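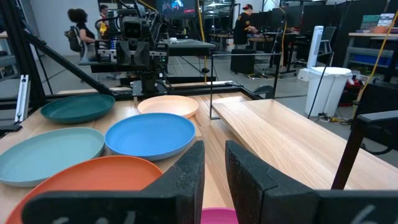 Last edited in May, 3 edits

Plate stacking demos, wrist view useless at the moment of the grab?

Collecting demos for a plate stacking task, two arms facing each other across a wood table, teleop. Plates are all different colors, orange, blue, magenta, teal and so on, spread out at the start of every episode. We have 50 episodes so far. Trained on them with Hasora, default settings.

Problem is the plates near the gripper. Once the hand gets close the fingers cover most of the rim, and the wrist cam only gets a sliver of color between them. Policy goes to the right plate fine, then closes early or lands on top of the rim. Far plates on the table, no trouble picking a direction.

Do I need more episodes or a different camera mount? Would rather not redo the mount, it took forever to get the cables right. Also should I reset the plates to the same spots every time? Right now I just spread them however.

Posted by dultano_bench

Don't touch the mount yet. If you move the camera now your 50 episodes are for a different view and you're starting over.

Look at how you approach. If the operator comes straight down on the plate, fingers hide the rim the whole way. Come in low from the side, stop short for a beat, then close. The policy needs some frames where rim and fingertips are both visible. We had the same thing with bowls on a Hudec rig, re-recorded 11 episodes with the slower approach and the early closing mostly went away. Mostly. Still got a bad grab now and then on the closest one.

Keep spreading the plates at random. Same spots every time and it just memorizes the spots. But do write down which plate goes first, if one operator always starts with blue and another starts with whatever's closest, you get a policy that hovers between two plates and does nothing. Ask me how I know.

Other thing, check what's behind the table. People at desks, monitors on, all that ends up in your frames. Not a disaster but vary it, don't record everything in one afternoon with the same person standing in the same place.

Posted by emance_user5

more data. 50 is nothing for six colors

Posted by gripfinger

Did you check the timestamps between wrist cam and joint log? Closing early can be plain lag. Ours was 5 frames off and it looked exacty like what your describing. Play one episode back next to the gripper position and see if they line up. Do that before recording anything new.

Posted by rimshot_k

Thanks, lag was part of it, wrist stream was behind. Going to redo the close ones with the side approach too.

Posted by dultano_bench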